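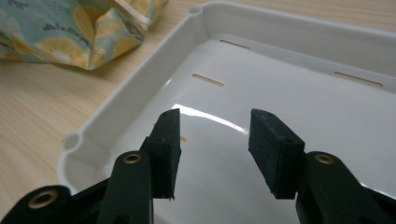

Photo: Malathi Shenoy

I have been promising to write about the robotics club since March, and every week something else gets in the way (the garden, mostly, and then the car). So tonight I made a pot of tea and told myself I wasn't going to bed until there was a post up.

For those who haven't heard me go on about it in person, I joined the evening club at Ellmont last fall with no background in this stuff at all. I can sew and I can keep a spreadsheet, and I figured that one or the other would come in handy eventually! There are 13 of us now, mostly students, plus a couple of people like me who just wandered in and kept coming back.

Our project this term is cloth. Gavin Lennox picked it, and I remember thinking it sounded like the easy choice. You pick up a piece of fabric, you put it in a tray, you go home. Well. A block stays the shape it was when you last looked at it, and fabric does whatever it pleases. You pinch one corner and two others slide off in different directions, and the fold you were so proud of disappears underneath. I've been folding laundry my whole life and never once thought about how much my fingertips were doing for me.

We work with hand-held grippers, one in each hand, and the idea is that a person does the job with the same kind of two-fingered pinch the robot would have. I was hopeless at first. My left hand wanted to do everything and my right hand just sort of hovered. Alfie Pickering told me to slow down and let the pads close all the way before lifting, and I got better after that, though I still stick my tongue out when I'm concentrating, which my daughter finds very funny.

We are all rather fond of the citrus print. I'd know those yellow and orange circles anywhere by now, and I think I could draw the pattern from memory. Érica Araújo keeps threatening to make aprons out of something similar for the end-of-term supper, and I have told her I'll do the hems.

The goal we set ourselves is 70 good tries before the Rilevia meet, and as of last session we have 21 in the notebook. I know, I know. We spent a whole evening arguing over what "good" means. Does it count if one corner is sticking up? (I say yes. I was outvoted.)
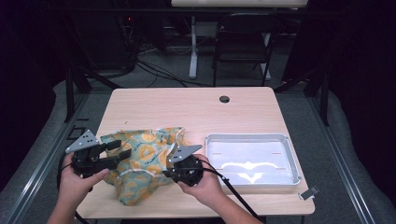

Osvaldo Holanda thinks we should stop chasing neat results and keep every attempt, the clumsy ones too, because a robot that has only ever learned from tidy handling will have no idea what to do when the cloth slips. I've been chewing on that all week, and I'm coming around to it, partly because it would do wonders for our total. We'll talk it over next time, and if I know this group we'll talk it over the time after that as well.

Anyway, my tea has gone cold and I still have to find my notes for the next session. If you live nearby and you've been curious, do come along some evening. Bring a snack to share, and wear something with sleeves you can push up.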